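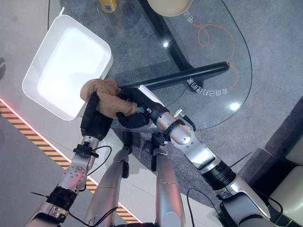 Tan cloth, over the glass table

Home Notebook Rooms Supplies Older entries

Filed under: Room 29 / tabletops and upkeep

2019-06-30

Glass table again. Bezawit wants the cloth to live in the white tray so it stops ending up on the carpet or in the supply drawer with the tape. Fine by me. Tray goes on the glass with open space in front of it. Snacks and bottles stay toward the far edge, pineapple on its plate next to them. The monstera stays on its side, the recycling bin on the other.

Cloth is the tan one from the Ronport pack. Folded it sits in the tray without hanging over the raised edge. Wadded up it takes more room but is easier to get hold of. Dorin prefers it folded. I don't care much either way as long as it goes back.
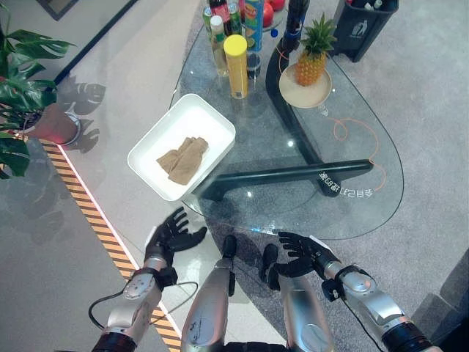
The blue bottle cap needs to go in the bin or back on something. Same for the orange cable on the glass, which has no business being there while the top is wiped. Coil it and hang it up.

Order for wiping:
1. Move the tray over a little, cloth out.
2. Open glass first, small strokes, press lightly.
3. Lift the pineapple plate and wipe under it.
4. Bottles and cans last. Put them back with the tall one in front.
5. Go easy over the printed characters. Ruxandra thinks the Grikcombe spray dulls them. I haven't seen it, but use it sparingly until we know.

Tray can sit at an angle, it doesn't need squaring up. Keep it clear of the pineapple plate so the plate can be lifted straight up.
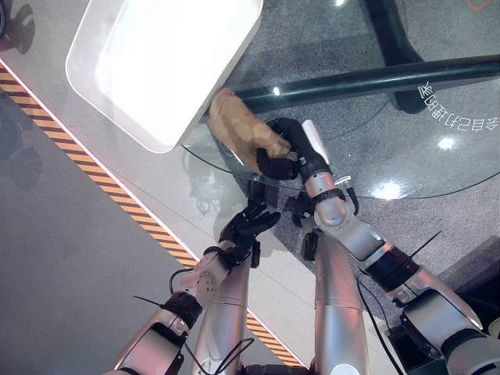
To do

- Second cloth, same color. Oana says the 30 pack is back in stock.
- Felt dots for the underside of the tray. There's a sheet of 84 in the Mollah box, top shelf.
- Fruit out by early July, pineapple first. Grethe has asked for the crown.
- Water the monstera.
- Ask Bezawit if the can with the yellow lid stays.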